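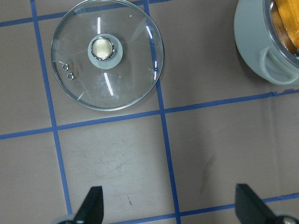
What does the buyer of a two-arm kitchen handling kit get for the money? A working pair of arms with grippers, wrist cameras, a fixed camera and control software, and then several days of setup work that the price does not cover.

4.2 Evaluation of the Rovus kit

We reviewed the Rovus kit as delivered, without custom fingers or replacement cameras. Radebe and Kouris carried out the setup and Mkhize wrote the task scripts. The supplier, Drunduretti, offers a paid commissioning service. We declined it, as most small labs would, and followed the printed manual instead. The manual is clear on mounting and cabling and thin on camera calibration, where it refers the reader to a web page that had moved by the time we looked for it.

The task set has 4 tasks, all built on ordinary cookware and toy food. Each task was repeated 50 times with the default grip force and again with the force set by hand. Clear glass was included on purpose. Buyers of this class of kit ask about it often, and the sales material says little on the subject. A glass lid gives a depth sensor very little to work with - the surface behind it comes through, and reflections shift with every change of viewpoint. Our scripts therefore aim for the knob and ignore the rest of the lid.

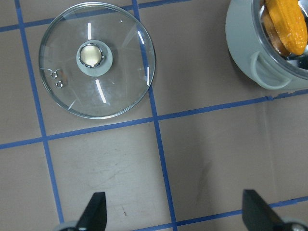

The default grip force was set too low for smooth metal and too high for soft toys. Changing it takes a single line in the configuration file, but the arms must be restarted before the new value is read. Over a full day of trials this adds up, and we would like to see it fixed in the next software release.

A tape grid on the table served as the reference for placing objects between trials. It is a cheap method and we recommend it to other reviewers. The kit comes with a printed mat for the same purpose, but the mat slid when an object was dragged across it and we stopped using it after the first morning.

Camera streams and joint positions were logged together. The supplied logger kept the streams in step during short runs. On runs longer than 900 seconds it fell behind, and Visser replaced it with a short script of our own, which is available on request. The full log holds 3,272 clips, including failed attempts and the runs used to tune the grip force.

Figure 3. Workspace for the cookware tasks, with both arms in use.
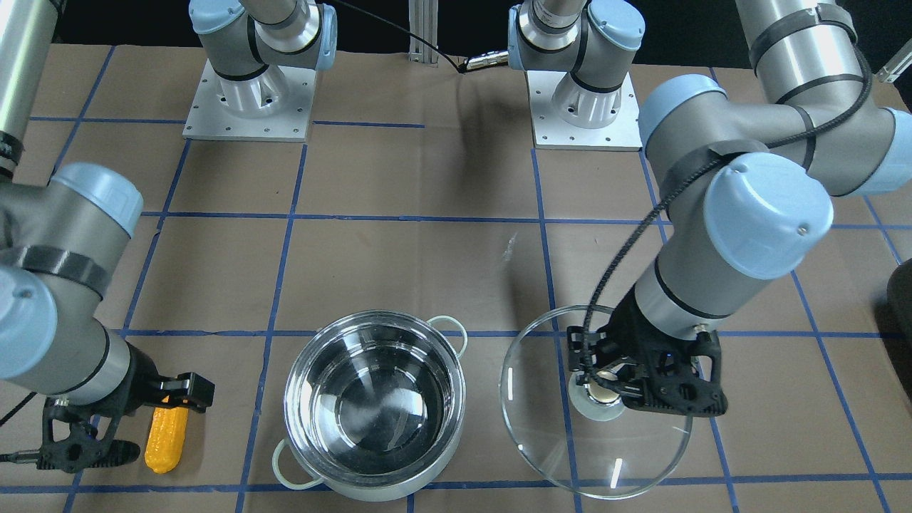

Tasks that used both arms were harder to script than the manual suggests. The two arms share one clock but not one planner, so the user has to write the rules that keep them apart. Mkhize solved this by giving each arm its own zone and a fixed order of entry. The result is safe and slow. The optional Lallus planner, sold separately, is said to handle shared space without such rules, and we did not test it.

Support was good. Questions sent before noon were answered the same day, and a faulty cable was replaced without argument. Coetzee compared the running costs with those of the older Mthembu kit in our lab and found the main difference in finger pads, which wear faster on the Rovus and come only in full sets. Pad life is reported by task in Section 4.3.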